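Guides > Bedroom > Storage > Sorting out a bedside drawer

Print this page | E-mail this page

Sorting out a bedside drawer
By Abena Arthur

A bedside drawer fills up faster than any other in the house. It takes half an hour to put right and you need very little: a damp cloth, a dry cloth, a bin bag and a small bowl for coins and earrings. These steps are for a cabinet with one drawer. If yours has two, do the lower one first, as it usually holds the things you have forgotten.

1. Clear the top
Take off the lamp, the clock and any cups. Unplug chargers at the wall. Wipe the top with the damp cloth and dry it straight away. Gloss finishes show every smear, so go over them twice with the dry cloth.

2. Empty the drawer
Open it as far as it will go and take everything out. Put the small things on top of the cabinet and the rest on the bed. Don't try to sort with things still in the drawer. Old receipts, dead batteries and single earplugs all hide at the back.

3. Make three heaps
Keep, move and throw. Keep is for what you use in bed or just before it. Move is for anything that lives in another room, and food goes in this heap. Crisps and nuts belong in the kitchen, even the unopened ones. Crumbs get into the runners and bring ants in June.

Check the dates on medicines and hand creams. Take old tablets back to the chemist.

4. Clean inside
Tip out the dust or use the thin nozzle of the vacuum. Wipe the base and the sides, then the front panel along its top edge, where fingers leave a mark. Leave the drawer open until it is dry.

Look at the runners while you are there. On my Caldeira cabinet the screws had worked loose and the drawer dropped at the front when pulled out. A quarter turn on each put it right. Rogério Dantas, who fitted ours, rubs a candle stub along wooden runners. Metal ones only want a wipe.

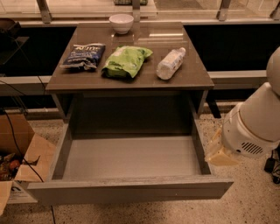
What should I do with bottles that are too tall to stand up in the drawer?
Lay them down along one side with the caps screwed tight, and put a folded flannel underneath. Anything with a flip top is better kept in the bathroom, as it can open when the drawer is shut hard.

5. Put things back
Heaviest at the back, daily things at the front. I use a Gutum tray with 4 sections. The Iveo one is deeper and would not let my drawer close, so measure the inside height before buying. Leave one section free for whatever turns up during the week.

Put the bowl back on top, towards the rear where you won't knock it in the dark. Empty it when it is half full.

Page viewed 2,628 times

Contact us | Copyright Dostport Home Guides | Back to top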